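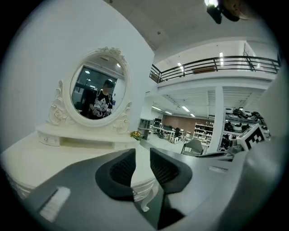 From: Berenice Rosales
To: Painted Furniture list
Date: 23/02/2022
Subject: Re: White vanity with the roses – clean it, wax it or leave it alone?

Hi all,

Sorry for the slow reply, I've been meaning to sit down with this one since it landed in my inbox and then the week got away from me. I'm quoting Pietrzak's message first so the newer people can follow along.

> I have just taken on a white vanity, the kind with an oval mirror and
> enough carving for a small cathedral. Roses, scrolls, leaves, the works.
> Rounded top, a row of little drawers under the mirror, ruffled skirt
> round the front. My sister-in-law thinks I've lost my mind.
>
> Three things I'd love opinions on:
>
> The mirror surround is creamier than the table. Should I repaint one of
> them to match?
>
> How do you get dust out of carved roses without taking the paint off?
>
> Does the skirt stay or go? There's a gathered one on it now and I can't
> decide if it's charming or if it's my grandmother's bathroom.
>
> Pietrzak

OK, so first of all, congratulations! I have a huge soft spot for these and I've had one in my bedroom for years (mine is white too, oval mirror, carved roses at the sides, ruffled skirt, so we could be twins). I know half the list prefers plain lines and clean oak, and I love you all, but let me have this one.

On the color. Please don't repaint anything yet! My mirror frame is a cream white and the table is a colder white, and for the first month it drove me up the wall. I even bought a sample pot of Vurnach in their warmest off-white and painted the back of a drawer with it. Then I got used to it, and now I like the mirror being a bit softer than the rest. The carving needs that little bit of warmth or it looks like cake icing. If you really can't stand it, warm up the table a touch and leave the mirror be. Flat surfaces take an afternoon. Carved roses take a month of evenings and you'll find a drip in a petal every time you sit down to do your hair.

On the dust. Dry brush first, always. I use an old blusher brush, a big soft one, and go from the crest at the top down to the side supports so I'm not knocking dust onto what I already did. After that, cotton swabs barely damp with plain water for the deep bits between the petals. No spray straight onto the carving, ever. I did that once with a bottle of Clevico and it ran down behind the glass and left a gray bloom along the bottom edge of the silver that I've never been able to get rid of. Spray the cloth, then wipe the mirror, and stop just short of the frame. The last little strip you can do with a swab.

If you do find flaking, stop brushing and write to the list again before you touch it. Old paint under new paint is a whole other conversation and there are people here who know far more than I do.

While you've got it pulled out from the wall, check where the mirror supports meet the top. On mine those two rose-and-scroll pieces at the sides are what join the mirror to the table, and they are not as sturdy as they look. One had a screw that was holding on by good intentions. I filled the hole with a matchstick and wood glue, let it sit overnight and put the same screw back in. It's been fine for 5 years. Don't ever lift the table by the mirror, and if you're moving it to another floor take the mirror off and carry it separately, wrapped in a quilt.

Now, the skirt! Keep it. Or at least keep it for a while. I took mine off one March thinking I'd go for something more grown-up, and all it did was show off the legs and the two shoe boxes I keep under there. It went back on inside a week. Mine is white cotton on a strip of hook-and-loop tape, so it comes off for the wash, and I'd really recommend doing that if yours is tacked on. Iron the ruffle while it's still a little damp. If you're making a new one, buy more fabric than you think. I go for double the length of the edge, and on a rounded top I add a bit extra – the curve eats it up and a skimpy ruffle looks sad.

As for what goes on top, I've gone back and forth for ages. The open cubby in the middle of the drawers is the perfect spot for the things you grab every day, and then the tabletop can stay pretty clear. I used to line up every perfume bottle I owned and it just turned into one more thing to dust. These days I have a little bunch of artificial flowers beside the mirror, orange and yellow and pink, and that's plenty. Yes, artificial, I can hear the groaning from here. Real ones next to a painted top mean water rings, and I've done my time with water rings.

One more thing on the knobs. If they're small round ones like mine, tighten them by hand from the inside and put a dab of clear nail polish on the thread. Grarport sells replacements that come close in size, but the white is very bright and you'd have to change the whole set.

Does anybody have a good way to stop small drawers from sticking in humid weather? I've tried candle wax and bar soap and I'm leaning toward soap, but the bottom left one still fights me every summer.

Berenice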